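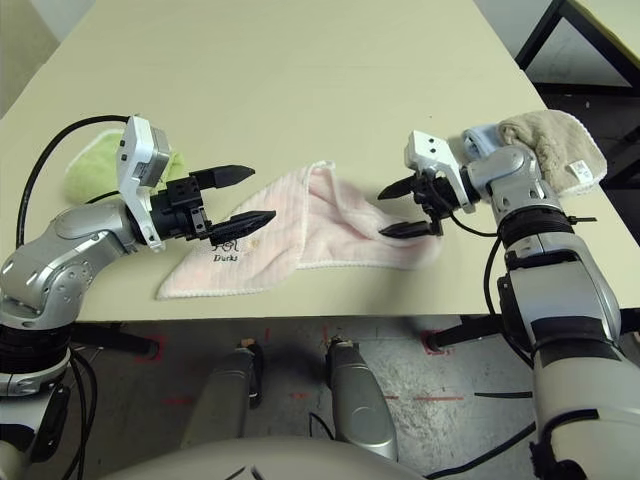
The Towel Problem: An Afternoon With the People Teaching Machines to Do Laundry

Filed under: Home & Work / Long Reads

The engineer who runs the folding project at Groron has a basket of her own laundry at home that she hasn't touched since Sunday, and she was cheerful about admitting it. "I spend all day on towels," she told me. "By the time I get in the door I can't look at another one."

I had come to the workshop in Leridton on a Thursday with one simple question, which I suspect a lot of you have asked while standing over a warm dryer: can a machine do this yet? She laughed, pulled out a stool for me, and said the answer depended a great deal on which part of "this" I meant.

"If you hand it a towel laid flat, the right way up, it'll fold it very nicely," she said. "But who has ever taken a flat towel out of a dryer?"

So the towels go down bunched up, the way they do in real life. There's a pink one with a cartoon and the word "Ducks" printed near one corner, plus a lime-green one and a beige one, and the two arms have to work out where the edges are before they can do anything useful. A person does this by feel, she explained – you give it a shake, your fingers run along the hem, and you've found the corner before you've had time to think about it. The machine relies mostly on looking, and a corner tucked underneath is a corner it can't see.

The team has logged 1,000 folding attempts on the current version of the software, which they call Groen (the name came out of a typing mistake, and I never did get the whole story). Of those, 286 ended in a fold she would put in her own linen closet. Another 700 or so she'd expected me to ask about, and when I did she waved a hand. "Most of the rest are towels that got folded, only badly. My kids would call that done."

I asked about speed, thinking of the hotel laundries that have been in touch. A good run takes 2 minutes per towel, she said, and anybody who has worked in a hotel laundry will tell you that's no use to them. They'd like it in seconds. Homes might be more patient – "if you're asleep, who cares how long it takes?" – but homes also have cats, and socks, and fitted sheets.

"Please don't ask me about fitted sheets," she added.

A smaller project down the hall, Jokosex, is trying the sorting side of things, and she thinks that may reach a shop floor first. For folding at home she wouldn't give me a year, though I tried twice. She did say that last February the arms mostly dropped things, and she'd been pleased with the spring.

Then she went back to her towels, and I drove home to mine.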